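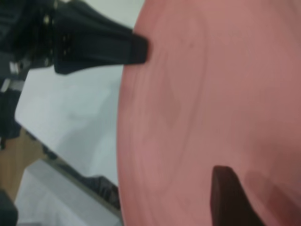

Progress report no. 2 on the table-clearing arm
To: Caradog Craddock, Pugh small grants
From: the Ulon build group, shared workshop, Plukirport
3 September 2020

Dear Mr. Craddock,

I send you the second report on the arm which we build with your grant. In the first report I wrote mostly about the purchase of parts. This time I can write about the work itself, and also about two things which are late.

1. Where we are now

The arm stands beside the white table and it moves in all its joints. The wrist camera is fixed and we record from it in every session. The control program is the same as in the spring, but I have rewritten the part that closes the fingers. Before, the fingers closed always to the same width. Now they stop when the motor current rises, and this is much kinder to the dishes.

Since July we work only with flat round things: plates, saucers, lids. I chose them because in our application we promised a machine that can clear a table for a person with weak hands, and a plate is what such a person has on the table every day. It is also difficult for us. The rim is low, so the finger must come in at a slant and go a little under it. If it comes too high it slides over the top, and if it comes too low it pushes against the table and the arm stops with an error.

2. Results

In this period we made 468 attempts to take a plate by the rim and carry it to the rack. I counted an attempt as good only when the plate arrived in the rack and nobody touched the arm. By this rule 30 in each hundred were good in July. In August it became better, but I changed the finger tips in the middle of the month, so I do not want to give one number for the whole month. I will give it in the next report, when all attempts are made with the same tips.

The most frequent failure is that the plate turns when it is lifted. The second is that the camera picture is blurred when the wrist moves fast, and then the program finds the rim in a wrong place. I have made the last part of the approach slower. It costs time, but the rim is found more often.

3. Money

From the grant we have spent 1373 dollars until today. The rest is 1052 dollars. The largest cost was the two wrist motors from Grovum, one of which is a spare. The first spare we needed already in June, so I think it was right to buy again. The heavier table clamp was not in the plan. I paid for it from the line for travel, which we do not use this year. Please tell me if you need a separate letter about this change. All receipts are in the folder which I sent by mail.

4. What is late

The soft cover for the wrist is not ready. Some wiring is still open, and I do not want to show the arm to visitors like this. The material is ordered.

The test with two persons from outside our group was planned for the end of summer. I have moved it to November. Before this test I must finish the emergency stop with the big button; at the moment we have only the switch on the power supply, and one must stand near it.

5. Next steps

First I will repeat the plate test with the new tips, with the table in the same position each day. After that we try cups, but only if the plates are at a level I can accept. I also want to write down the assembly properly, because now half of it is only in my head and the other members ask me the same questions.

If you wish to visit us, the evenings are best, when the big saw is not running. Please write some days before so that I can have the arm warmed up and calibrated.

With kind regards,
for the Ulon build group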